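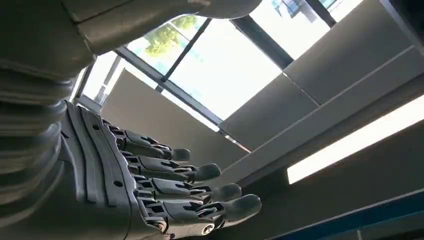

실내 상부의 밝은 창과 긴 형광등

[후바노 생활조명 안내] 8/28/20
후바노 생활환경실입니다. 사무실과 작업 공간의 채광 및 조명 관리에 관하여 문의가 계속되고 있어, 주요 내용을 연속 게시물로 안내드립니다. 입주 기관의 시설 담당자께서는 끝까지 확인하여 주시기 바랍니다.

지난 4월 개정한 실내조명 관리 지침은 현재 후바노가 관리하는 건물 6개 동에 적용되고 있습니다. 적용 대상은 사무실, 회의실, 공용 작업실, 복도이며 창고와 기계실은 별도 기준을 따릅니다. 지하 주차장 조명에 관한 사항은 이번 안내에 포함되지 않습니다.

먼저 용어를 정리합니다. 조도는 일정한 면에 도달하는 빛의 양을 나타내며 단위는 럭스(lx)입니다. 광속은 광원이 내는 빛의 총량으로 단위는 루멘(lm)입니다. 제품 포장에 적힌 루멘 값이 크다고 하여 책상 위의 조도가 반드시 높아지는 것은 아닙니다. 천장 높이, 등기구의 형태, 벽면의 색에 따라 결과가 크게 달라집니다.

조도 측정은 작업면 높이에서 실시합니다. 책상이 있는 공간은 책상 윗면, 서서 작업하는 공간은 작업대 윗면을 기준으로 합니다. 측정자의 그림자가 수광부에 드리우지 않도록 하고, 등을 켠 직후에는 값이 안정되지 않을 수 있으므로 충분히 기다린 다음 기록합니다.

측정은 주간과 야간에 각각 1회씩, 모두 2회 실시하여야 합니다. 주간 측정값만 제출하신 경우에는 접수가 보류됩니다. 특히 천창이나 고창이 있는 공간은 낮과 밤의 차이가 크므로 두 값을 같은 서식에 나란히 기재하여 주십시오.

볼리라우관 3층 공용 작업실의 측정 결과를 참고로 공개합니다. 창에서 가까운 작업대의 맑은 날 주간 조도는 900럭스, 같은 공간 안쪽 벽 앞의 야간 조도는 194럭스였습니다. 안쪽 자리는 정밀 작업에 적합하지 않다고 판단하여 보조등 설치를 권고하였습니다.

자연광이 드는 공간에서는 창과 나란한 방향의 등을 한 회로로 묶는 방식을 권장합니다. 창가 열만 먼저 소등할 수 있어 전력 사용을 줄일 수 있고, 안쪽 자리의 밝기도 유지됩니다. 회로 변경은 전기공사에 해당하므로 입주 기관이 임의로 시행할 수 없습니다. 반드시 사전 신청 절차를 거쳐 주십시오.

눈부심에 관한 민원도 적지 않습니다. 화면을 사용하는 자리는 창을 정면이나 등 뒤에 두지 않고 옆에 두는 배치가 바람직합니다. 자리 이동이 어려운 경우 블라인드의 날개 각도를 위쪽으로 조정하면 빛이 천장으로 반사되어 화면에 맺히는 반사가 줄어듭니다. 창 전체를 종이나 필름으로 막는 행위는 삼가 주시기 바랍니다.

형광등의 교체 시기에 대하여 안내드립니다. 관 양 끝이 검게 변하였거나, 점등까지 시간이 오래 걸리거나, 깜박임이 반복되는 경우 교체를 신청하실 수 있습니다. 새 관으로 바꾼 뒤에도 깜박임이 계속되면 안정기 또는 소켓의 이상일 수 있으니 즉시 소등하고 시설 창구로 연락하여 주십시오.

사용이 끝난 형광등은 수은을 함유하고 있어 일반 쓰레기로 배출할 수 없습니다. 깨지지 않도록 새 관이 들어 있던 포장에 넣어 각 동 1층의 전용 수거함에 배출하여 주십시오. 수거함 위에 세워 두거나 여러 개를 테이프로 묶어 두는 사례가 있어 재차 당부드립니다.

관이 깨진 경우에는 먼저 창문을 열어 환기하고 주변 사람을 이동시킵니다. 진공청소기는 사용하지 마십시오. 큰 조각은 장갑을 낀 손으로 모으고, 작은 조각과 가루는 두꺼운 종이와 젖은 휴지로 거두어 밀봉합니다. 밀봉한 봉투에는 내용물을 적어 시설 창구에 인계하시면 됩니다.

LED 등기구로의 전환은 핫토리관부터 순차적으로 진행합니다. 기존 등기구에 LED 관만 끼우는 방식은 안정기와의 호환 문제로 허용하지 않으며, 등기구 전체를 교체하는 것을 원칙으로 합니다. 공사 중에는 해당 층의 조명이 구역별로 차단되며, 세부 시간은 층별 게시판에 공지합니다.

색온도는 공간의 용도에 맞추어 정합니다. 사무실과 작업실은 주백색, 휴게실은 전구색을 기본으로 합니다. 한 공간에 서로 다른 색온도의 등을 섞어 설치하면 색 판별이 어려워지고 피로를 호소하는 이용자가 늘어납니다. 부분 교체를 신청하실 때에는 기존 등의 색온도를 신청서에 함께 적어 주십시오.

창과 등기구의 청소도 밝기에 영향을 줍니다. 등기구 덮개에 먼지가 쌓이면 같은 전력을 쓰고도 작업면이 어두워집니다. 덮개 청소는 반드시 전원을 차단한 상태에서 실시하고, 사다리가 필요한 높이의 등기구는 직접 청소하지 마시고 작업을 의뢰하여 주십시오. 천창 외부 청소는 후바노가 일괄 시행합니다.

벽면 도색을 계획 중인 기관에 알려드립니다. 밝은 무광 마감은 빛을 고르게 퍼뜨려 공간 안쪽의 조도를 보완합니다. 유광 마감은 등이 벽에 비쳐 눈부심을 일으킬 수 있습니다. 도색 전 견본을 벽에 대어 주간과 야간에 모두 확인하시기를 권합니다.

측정값 제출과 교체 신청은 시설관리 시스템 테스타닉의 '조명' 메뉴에서 접수합니다. 종이 신청서는 더 이상 받지 않습니다. 접속 권한이 없는 경우 소속 기관의 시설 담당자를 통하여 신청하여 주십시오. 첨부 사진에는 등기구의 위치를 알 수 있도록 벽이나 기둥의 구역 번호가 함께 나오게 하여 주십시오.

자주 들어오는 문의에 답변드립니다. 개인용 스탠드는 사용하실 수 있습니다. 다만 안전인증 표시가 있는 제품에 한하며, 멀티탭을 이어 연결하는 것은 금지됩니다. 퇴실 시에는 스탠드의 전원을 직접 꺼 주십시오. 공용 회로를 차단하여도 콘센트 전원은 유지됩니다.

복도 조명의 감지 시간을 늘려 달라는 요청은 동별로 검토하고 있습니다. 볼리라우관 서쪽 복도는 조정을 마쳤으며, 핫토리관은 등기구 교체와 함께 반영할 예정입니다. 비상 유도등은 감지 제어 대상이 아니므로 항상 켜져 있어야 합니다. 꺼져 있는 유도등을 발견하시면 시간에 관계없이 신고하여 주시기 바랍니다.

휴게실 조명에 관한 세부 기준은 현재 문안을 정리하고 있으며, 확정되는 대로 이 계정에 게시하겠습니다. 추가 문의는 테스타닉 문의 게시판을 이용하여 주십시오.
후바노 생활환경실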